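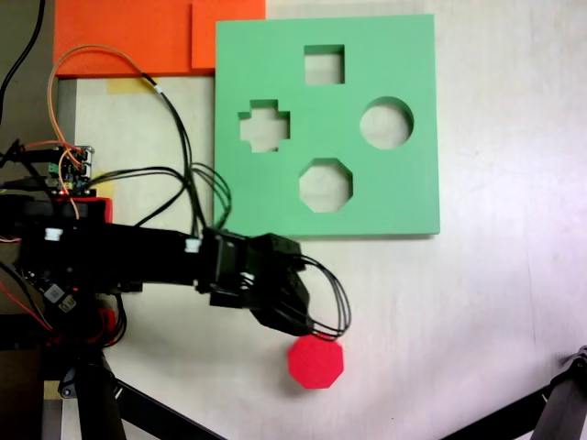
The deputy commissioner for procurement in Keslow is going to keep his job, and the county seems to think the matter is closed. It should not be.

The facts are not in dispute. Before he was appointed, he held a stake in Covano, a company that sells scheduling software to public agencies. He filed his disclosure form 18 days after the deadline. When he did file it, the line for outside holdings said "various." The ethics office sent it back. By then he had already sat in on two meetings about a contract renewal, and Covano was one of the bidders.

His defenders say he cast no vote. That is true. He also says he sold the stake in February, and I have no reason to doubt it. But the rule does not ask whether an official voted. It asks whether he took part, and a man who sits at the table and asks the other bidder most of the questions has taken part.

The penalty was a letter. The letter goes in a file, and the file can be read by appointment at the county building in Stamergate, which closes at 4 p.m.

I have heard the argument that strict rules scare off good people. There is something to it. A person who has spent twenty years building a business should not have to sell it at a loss to take a county job for a few years. Nobody wants a government made up only of people who have never owned anything. But the rule in Keslow does not demand a sale. It allows a blind trust, and it allows the official to step out of the room. Stepping out of the room is free.
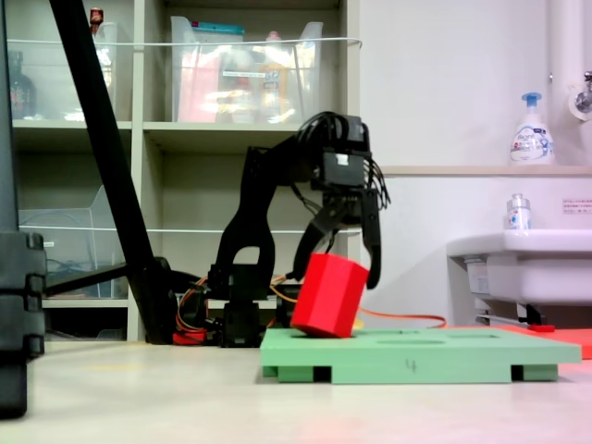
What bothers me more is how the office that enforces all this is set up. It has two employees. Last year it was supposed to review 2436 disclosure forms, everyone from the commissioners down to the part-time members of the library board. Two people cannot read that many forms with any care, and they don't claim to. They check that each page is signed. The late filing was caught only when a reporter asked for a copy and there was no copy to give.

Compare Harawira, the next county over, which is smaller and not any richer. Its ethics office has seven people. Department heads there must file before they are sworn in, and the forms go online within the week. An appointee withdrew there last spring when he saw what he would have to list. There was some grumbling, the job stayed open until summer, and then somebody else took it – somebody who filled out the form.

Keslow could do the same without much trouble. The change to the filing date needs one vote. The extra staff would need money, and the commissioners will say there isn't any, though they found enough to redo their own parking lot.

The renewal itself comes back to the commissioners next month. The deputy commissioner says he will recuse himself this time. He should put that in writing before the meeting, and the county should post it where people can read it without making an appointment.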